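Contrôle annuel des locaux, bâtiment Liapis, niveau 2
Relevé d'avril, avec commentaires du contrôleur

Rappel du barème : C pour conforme, R pour réserve, N pour non conforme. La mention « on a toujours fait comme ça » ne figure pas au barème, malgré plusieurs demandes.

1. Issues de secours : R
Les deux portes s'ouvrent. Celle du côté cour s'ouvre après un coup d'épaule que le personnel exécute avec grâce, mais que je ne peux pas exiger d'un visiteur. Raboter le bas du vantail.

2. Extincteurs : C
Tous accrochés, tous plombés. Celui du couloir sert de portemanteau. J'ai rendu l'écharpe à l'accueil.

3. Éclairage de sécurité : N
Le bloc du palier s'éteint au bout de 21 minutes. Il lui en faut 60. Batterie à remplacer, référence Paveck notée au dos du boîtier, très lisible à condition de monter sur un escabeau (voir point 7). 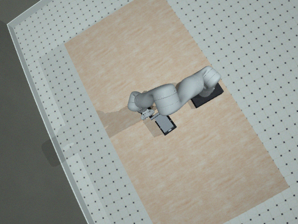

Rubrique B : PLANS DE TRAVAIL ET MOBILIER

4. Stabilité des tables : C
Aucune ne bascule. La cale en carton plié de la salle 331 a été remplacée par un vrai patin réglable. J'avais fini par m'y attacher.

5. Arêtes et angles : R
Un angle ébréché sur la table de réunion, réparé au ruban adhésif. Le ruban est une solution d'attente, et celui-ci attend depuis le dernier contrôle.

6. Rayonnages : R
Charge maximale affichée : 70 kg par niveau. Les archives Flunport occupent le niveau supérieur et pèsent ce que pèsent les archives. À descendre d'un cran, ou à relire, puis à jeter.

7. Escabeau : N
Introuvable. La fiche de prêt indique « je le ramène tout de suite », sans signature.
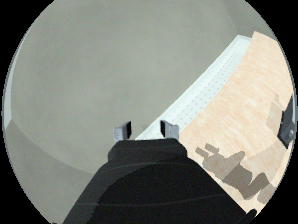
8. Murs et revêtements : C
Pas de trace d'infiltration relevée au niveau 2. La tache du local à balais, signalée l'an passé, était du café. Dossier clos.

9. Ventilation : R
Grille des sanitaires encrassée. Nettoyage prévu au contrat Clilora, qui prévoit beaucoup de choses. Demander la date du dernier passage et conserver la réponse, s'il y en a une.

10. Affichage des consignes : R
Le plan d'évacuation représente une cloison abattue depuis longtemps et oublie celle qui l'a remplacée. En le suivant à la lettre, on finit dans le placard à fournitures.

Levée des réserves sous 30 jours, photos à l'appui pour les points 1, 3 et 6. Pour le point 7, l'escabeau lui-même suffira.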